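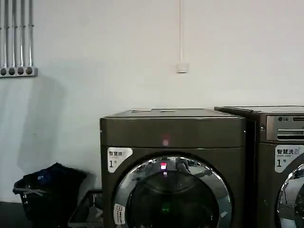 A dryer and a washer, each labeled No. 1, with laundry baskets on the floor at left.

DIVNESS, Sunday, December 30, 2018 - Robotics firm Tedau has started gathering laundry examples for a learning system meant to load and unload front-loading machines, the company said.

Operators guide a robot by hand controls through one short job at a time: opening a round door, pulling clothes from a basket, placing them in the drum, closing the door again. Each run is saved with the arm's movements and the views from its cameras. The system is later trained on the saved runs.

Tedau said its operators work in pairs and record 47 runs on a normal day. A run that goes wrong is kept if the operator recovers from the mistake, and the recovery is marked in the log. Runs longer than 5 minutes are dropped.

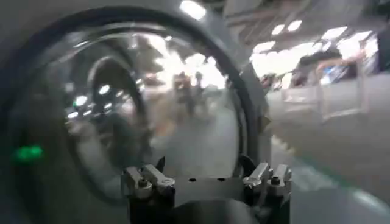
Shiny doors are among the harder parts of the job, according to the company. Glass and chrome pick up ceiling lights and people walking by, and an early version of the system often reached for the wrong spot. Operators now repeat the door runs from 30 starting positions.

Dark clothes in dark baskets have also caused trouble, and more of those runs are planned.

The work is paid for in part by Owusu, an appliance service company. A second site in Sorholm is due to begin recording in June.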